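Failure Analysis Technician, Manipulation Simulation
Clernia, Test and Safety Group
Full time, on site, 40 hours per week. Start in October.

Background

Clernia builds and checks control software for two-arm work cells. Before a release reaches hardware, it is run in Skoryk, our in-house simulator, against a fixed set of tabletop tasks. Release 21 of the Plisard motion controller passed that set and was moved to the test cell. During a routine sorting task, one arm kept driving downward after the contact limit should have stopped it. The wrist joint was damaged. The cell was shut down with the emergency stop and there were no injuries.

The review found that the contact limit had been read in the wrong units after a configuration change. Skoryk carried the same error, so the simulated runs did not flag it. A second finding was that the wrist camera views saved with each run had not been checked by a person before sign-off.

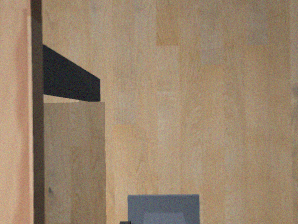

We have since put a hold on all Plisard releases and reopened 122 archived runs. Each one needs to be replayed, compared with its joint and force logs, and either cleared or written up. The person hired will take over this work and then stay on as the regular reviewer for new releases.

Duties

Replay archived and new runs in Skoryk and compare commanded motion with logged motion.
Mark the first time step at which a run departs from its plan, and state the cause if it can be shown from the logs.
Check that force, speed and reach limits in the simulator match those loaded on the hardware, including units.
Review saved camera views for every run, including views where the gripper is out of sight.
File faults in Donedix, our fault tracking system, with enough detail for another person to repeat them.
Write test cases that would have caught the fault, and add them to the release set.
Attend hardware trials as the second person at the stop button. Trials are not run with one person present.
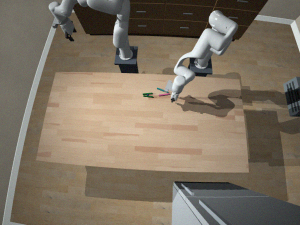
Tabletop task in Skoryk, two-arm layout, colored sticks.

Required

At least 2 years of work in test, maintenance or fault finding on robots, machine tools or similar equipment.
Able to read joint position, speed and torque plots without help.
Working knowledge of Python and of the Linux command line.
Clear written English. Most of the output of this job is reports.
Safety training for work near powered arms, or willingness to complete ours before entering the cell.

Useful but not required

Experience with physics simulators, mainly contact and friction settings.
Experience with lockout procedures or with writing risk assessments.
Some knowledge of inverse kinematics.

Conditions

The position reports to the safety lead and not to the controller team. The technician can stop a release, and a stopped release can be restarted only after the fault entry is closed in Donedix. Normal hours start at 8:30 a.m. Hardware trials sometimes run into the evening, and that time is given back the same month. Remote work is possible for log review after the first three months.

How to apply

Send a resume and one fault report you have written, with private details removed. Two pages are enough. Applicants without a report they can share may ask for a sample log set and write one from that. Interviews include a one-hour replay exercise using a run from the reopened archive. Use the application form on the Clernia jobs page and select Test and Safety.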